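Stenent Home Help > Damp, mold and air

Musty smell behind wardrobe on the north wall, how far must it stand from the wall?

Antigoni Tsolakis
Posted Fri 16 January

Good evening to all. I rent a ground floor flat in Skeltstead and this is my second winter in it. Before, I lived always in warm countries, so please forgive me if I ask something that everybody here knows already.

Since the cold weather started there is a musty smell in the living room, mostly in the morning. I looked behind the wardrobe with a flashlight and I found gray spots on the paint, low down, close to the baseboard. They are dry to the touch in the evening, but in the morning the wall feels wet. The wall is an outside wall and it looks to the north. The other side of it is the bicycle passage, which gets no sun.

I bought a humidity meter (Pukell, the small one without an app). In the middle of the room it shows normal values. When I pushed it behind the wardrobe and left it there for one night, it showed nearly 90 percent. I did not believe it, so I repeated this the next night and the value was the same.
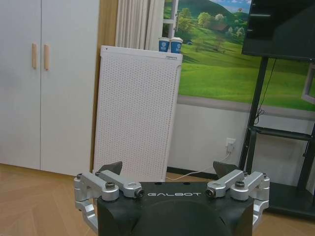
The room with the wardrobe on the left and the TV on the right

The heating is a radiator under the window. I set it to 23 degrees in the evening and I close it when I go to bed. I open the window in the bathroom after the shower. In the living room I open it on the tilt position for most of the day, also when I am at work.

I wrote to the agency, Ó Dálaigh, and they offered a "mold treatment" for 125 euros, to be paid by me. From their letter I understand that a man will come and spray the spots. I would like to know these things before I answer them:

- How much space does a wardrobe need behind it?
- Should I leave the heating on during the night?
- Is the spray useful, or will the spots return?

I thank you in advance for your patience.

Theresia Hollenstein

Dear Antigoni, I had the same trouble in my first flat, and I will try to write everything in order.

Your wall is cold and your room air is warm. Warm air holds more water than cold air. When it reaches the cold surface behind the furniture, it gives the water to the wall. In the open part of the room the air moves and the wall can dry again. Behind a wardrobe the air stands still, and the wardrobe also keeps the heat of the room away from the wall, so exactly this part becomes the coldest. The reading on your meter does not surprise me.

For the distance, I keep seven centimeters and this has been enough in my case. More is better if you have the place. It is important that the air can enter at the bottom and leave at the top. If the wardrobe stands on a closed plinth, the air comes only from the sides, and then I would pull it out further. Please do not put suitcases or boxes on top so that they touch the wall. If there is an inside wall free, move the wardrobe there and you will have the least work with it. A television on a stand makes no difficulty on an outside wall in most homes.

For the heating, do not close it completely at night. Turn it down by a few degrees only. If the room becomes cold until the morning, the wall becomes colder still, and it needs many hours to warm up.

The tilted window I would stop. It cools the wall around the window and changes the air very slowly. Open the window fully for some minutes, two or three times in the day, with the door of the next room also open so that there is a draft. Then close it. In May you can again leave it open as long as you like.

The spray removes what is on the surface. I do not want to say that it is useless, but if the wardrobe goes back to the same place, I expect the spots to return before the next winter is over. You can clean small spots yourself with alcohol from the drugstore. Wear gloves, open the window and do not smoke or light a candle while you work. Throw the cloth away afterward and do not rinse it in the kitchen.

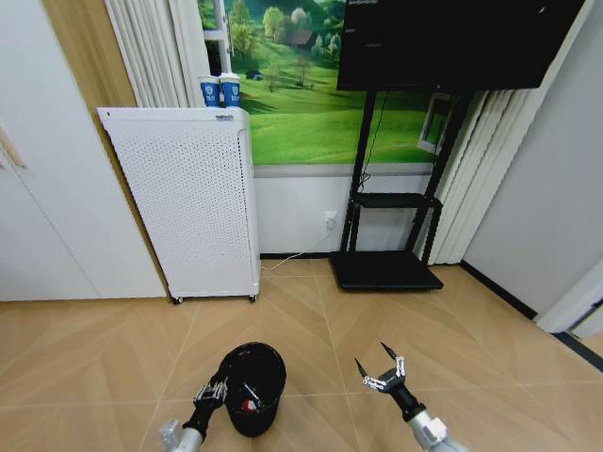
Should I dry the laundry in another room while the wall is still damp?

Dry it in the bathroom with the door closed and the window open for a short time after you hang it. One load of washing gives a lot of water to the air, and in the living room this water will look for your cold wall first.

One more thing. Write down the values of your meter each morning for two weeks, with the weather next to them. If the humidity behind the wardrobe stays high although you moved it and you air the room well, the water may come from outside, for example from a broken gutter or from the ground. Then it is a matter for the agency, and your notes will help you.

Ciarán Duggan

Dont pay the 125. Take photos first, then ask them in writing what caused it.

Darcy Thibodeau

I agree with the moving of the wardrobe. I would add a small dehumidifier, if you can borrow one. Mine was too loud for the night so I used it only in the afternoon. Empty the tank each time, otherwise it stops and you think it is broken.

Also look at the back panel of the wardrobe itself. Mine had spots on the inside, behind the winter coats, and I had cleaned only the wall.

Antigoni Tsolakis

Thank you very much to all three. I have pulled the wardrobe forward on Saturday and the smell is a little weaker, but I will wait for the two weeks before I say more. The back panel had spots in one lower corner. I have asked the agency by letter about the gutter above the bicycle passage and I have not received a reply yet.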